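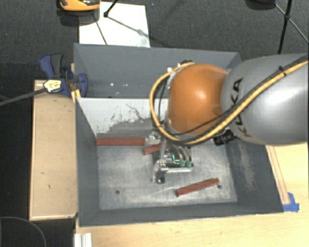 第4章 料箱的安装与首次抓取

本章说明怎样把料箱放到机器人的工作范围里，并且用 Prumell 抓取套件做第一次抓取。开始之前，请确认第3章的内容已经全部完成：夹爪已经装在法兰上，控制柜已经通电，Sakach 软件可以读到夹爪的状态。如果有一项还没有完成，请先回到第3章。

本手册适用于软件 3.19 以后的版本。旧版本的菜单名称有一点不同，请看附录B的对照表。

4.1 需要准备的东西

开口料箱，一个
快速夹，至少一个
长条形试件，三根，截面要一样
内六角扳手
胶带，用来在桌面上做记号

试件可以用您自己的工件代替，但是第一次请选直的、没有毛刺的条料。圆管和薄板需要另外的参数，在第7章里说明。

4.2 固定料箱

1. 把料箱放在桌面上，长边对着机器人。箱子的四个角都要接触桌面，不能摇动。

2. 用快速夹把箱壁夹在旁边的挡板或支架上。夹好以后，用手从两个方向推一推箱子。如果箱子还会移动，请再加一个夹子。

3. 在箱子的前角旁边贴胶带，作为位置记号。以后如果箱子被拿走清扫，可以按照记号放回原来的地方。

4. 在软件里打开“工作区”－“料箱”，输入箱子内部的长、宽、高。请量内部的尺寸，不要量外部的。

注意：箱壁如果是斜的，长和宽请在箱底量，不要在箱口量。箱口比箱底大，用箱口的尺寸会使夹爪在箱底附近碰到箱壁。

说明：箱底有划痕或者颜色不均匀，一般不影响使用。可是如果箱底有很强的反光，请在“识别”页面把曝光降低一级，然后再拍一次背景。

4.3 整理线缆

1. 用手动模式把机器人慢慢移到料箱正上方，再移到箱子的四个角。

2. 在每一个位置停下来，看线缆的弯曲是不是自然。线缆应该在关节旁边留一个宽的弯，不应该拉紧，也不应该垂到箱口下面。

3. 用扎带把细线和主线缆绑在一起。扎带不要绑得太紧，线缆在里面应该还可以轻轻滑动。

4. 把第六轴分别转到程序里会用到的最大和最小角度，再检查一次。

小心：线缆如果进到箱子里，可能被试件钩住。这种情况软件不能发现，只能靠人来看。

4.4 设定箱底高度

1. 拿出箱子里所有的东西。

2. 选择“示教”－“箱底”。夹爪会自动张开到一半。

3. 用点动慢慢降低夹爪，直到指尖和箱底之间刚好可以放一张纸。

4. 按“保存”。软件显示的数值是从法兰到箱底的距离，单位是毫米。在我们的测试台上，这个数值是 1,058。您的数值会不同，请把它写在手册最后一页的表格里。

警告：示教的时候，请一只手一直拿着示教器，手指放在使能键上。另一只手不要放进料箱，也不要扶箱子的边。

4.5 第一次抓取

1. 把三根试件平放在箱底。两根可以放得近一点，另外一根放远一些，并且转一个角度。试件之间不要交叉，交叉的摆放方法在4.7节里做。

2. 把速度设为百分之十一。

3. 按“识别”。屏幕上每一根试件应该有一个绿色的轮廓。如果两根试件共用一个轮廓，请把它们分开一点，再识别一次。

4. 按“单步”。夹爪先到试件上方，停住，等待您确认。请从侧面看夹爪的方向是不是和试件垂直。

5. 再按“单步”，夹爪下降、合上、提起。

6. 三根都抓取以后，改变摆放的方向，重复第3到第5步。

说明：靠近箱壁的试件最难抓。如果软件显示“无可用姿态”，不是故障，意思是夹爪在这个位置没有足够的空间。您可以打开“允许倾斜”，或者用 Mösli 窄型指尖，订货方法请看附录D。

4.6 检查与保养

每次换班的时候，请看一下夹爪的连杆和支架，螺钉有没有松，指垫有没有裂开。指垫在抓取 3,000 次以后需要更换，软件会提前提醒。更换的时候两边要一起换，只换一边会使夹持的中心偏移。

箱底的铁屑和灰尘请用刷子清扫，不要用压缩空气吹，铁屑会进到夹爪的连杆里面。

如果按照以上的步骤做了，抓取仍然不稳定，请导出日志文件，发给 Gornidska 技术支持，并且写明软件版本和试件的尺寸。

本章修订日期：2024年4月16日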